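Workshop tips: budgeting for a small two-arm bench cell

Quick notes, typed between jobs. We priced a cell for our packing and repair bench in April and I got half of it wrong first go, so learn from that.

Measure first. Bench depth, bench height, distance to the wall. Two arms side by side eat more width than the brochure says. Ours needed a 54 inch top and I had already ordered a smaller one. Return shipping was on me.

Write the job list before you call anyone. Real jobs. Moving tape rolls from a rack to a tray, sorting ties, putting tools back. If a job won't fit on one line it is probably two jobs and two quotes.

Quotes. Got three – Dako, Stenel, Mahrous. Ask each one for the same thing in the same words or you can't compare. Stenel left out the mounting plates. Mahrous put in training we didn't want. Dako was dearest on paper, cheapest once everthing was added up.

The stuff around the arms. This is where the money goes. Cables, clamps, spare finger pads, power strip, a stop button you can reach from both ends. Ours came to $1471 before tax and I had budgeted zero. Put a line in for it now.

Lead times. Arms 16 weeks, grippers 22. Different boxes, different trucks. Don't clear the bench till both have a ship date.

Don't buy fancy fixtures on day one. A dish rack, a cardboard tray, a black cloth over the tabletop. Cheap, easy to swap. Wait a month, see what the job really needs, then get something cut to size.
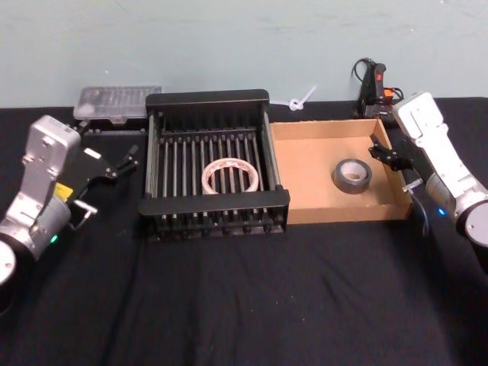
Cloth tip – get one big enough to hang over and clip it underneath. Lint roller in the drawer.

Power. Glue gun, arms, lights, all want an outlet. Count them up before the electrician comes, not after. Second visit costs the same as the first.

Service. Nafula Swai at the Narnton shop told me to get the call-out rate in writing and she was right, the phone price and the paper price did not match. Ask who pays travel to.

Spare gripper fingers, order two sets with the arms. Shipping on one set later is silly money.

Keep all the receipts in one envelope, taped inside the cabinet door. Warranty cards too.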